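INTERIOR MATERIALS 205
Unit 4 Handout: Wood Surfaces and Indoor Humidity

Read this before the lab session. You will need the moisture readings from Unit 3 and a pencil. The quiz in December covers Units 3 through 5.

1. Why boards move

Wood takes in water from damp air and gives it back to dry air. As it takes in water it swells, and as it dries it shrinks. Nearly all of this happens across the grain. Along the grain the change is so small that we ignore it in this course.

A flat-sawn board moves more across its width than a quarter-sawn board of the same species. Dense species usually move more than light ones, but there are exceptions, and you should look up the value for the species in the table at the back of the course reader.

2. Relative humidity and moisture content

Relative humidity describes the air. Moisture content describes the wood. Students mix these up every year, so label your columns. A heated building in winter may sit near 30 percent relative humidity. The same building in late summer, with the windows open, can reach 57 percent or more. A board left long enough in either condition settles at a moisture content that matches the air, and then stops moving until the air changes again.

Thick stock takes weeks to settle. Finish slows the exchange but does not stop it. If only one face is finished, the two faces change at different rates and the board cups.

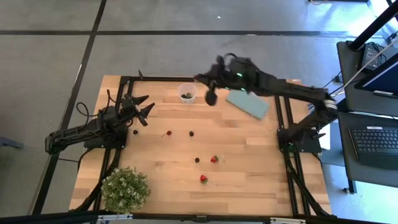 Groltano
Course Instructor, Interior Materials
Ulley Technical College, Zaltthorpe Campus

3. Planked tops

A top made from several planks adds up the movement of each one. Work out the change for the full width, not for a single plank. If the top is held rigidly along both long edges, it has nowhere to go. In the dry season a joint may open or a plank may split. In the damp season the top may lift in the middle.

Common ways to allow for movement:

Slotted screw holes, with the slot running across the grain
Buttons set in a groove
Figure-eight fasteners
A gap at each edge where the top sits inside a surround

Fix the top firmly at one line only, usually the center, and let the rest slide.

4. Exercise

A top is 26 inches wide, flat-sawn, and settled at the winter condition given in section 2. Using the reader table, find the change in width when the room reaches the summer condition. Do it once for white oak and once for hard maple. Show your units. Then say what length of slot you would cut, and where.

Reading for next time: Hubáček reader, chapter on film finishes.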